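Kernon Luggage Care Service
Frequently Asked Questions

Last revised November 24, 2022

Which suitcases does the service accept?
Kernon accepts hard-shell and soft-sided suitcases from any maker, including the Clukidell and Zestero lines sold in our stores. Garment bags, trunks and musical instrument cases are not accepted at this time.

How should a suitcase be prepared before drop-off?
Please empty all compartments, including the lining pockets. Remove luggage tags, straps and personal locks. If the suitcase has a combination lock, set it to the open position and write the combination on the intake form. Kernon is not responsible for items left inside.

May wheels be replaced one at a time?
Yes. Customers may request the replacement of a single wheel. On four-wheel models, however, we recommend replacing wheels in pairs, as a new wheel next to a worn one may cause the suitcase to pull to one side.
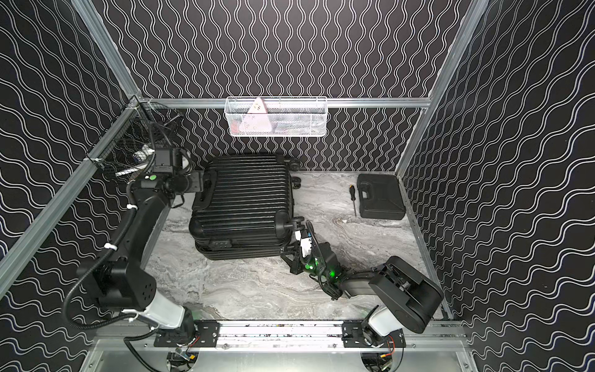

Wheel replacement on a hard-shell suitcase is priced by the assembly and includes the housing and screws. The charge does not depend on the size of the suitcase. Customers who prefer to inspect the wheels at home should first lay the empty suitcase on its side on a smooth, level floor, so that the wheel assemblies project clear of the shell, as on the black suitcase shown. Each wheel should then be turned by hand. A wheel that grinds, sticks or wobbles should be reported on the intake form. Please do not apply oil or grease - it collects grit and may stain the lining.

Can scratches be removed from a ribbed shell?
Light surface marks can usually be reduced. Deep scratches that run across the grooves cannot be polished out without altering the finish, and we do not paint shells. Cracked shells are assessed individually, and the customer will receive a written estimate before any work begins.

Are handles and latches covered?
Carry handles, pull handles and side latches may be repaired or replaced when parts are available. Parts for the Chung series are no longer produced, and repairs to that series depend on remaining stock.

How long does a repair take?
Most repairs are completed within 7 working days. Please allow 2 additional days for suitcases received in December.

Is there a limit on liability?
Yes. Liability for loss or damage while a suitcase is in our care is limited to $400 per item. Claims must be made in writing and must include the original intake receipt.

Where can I obtain the intake form?
Forms are available at the service desk in any Kernon store. Please ask for Form 109.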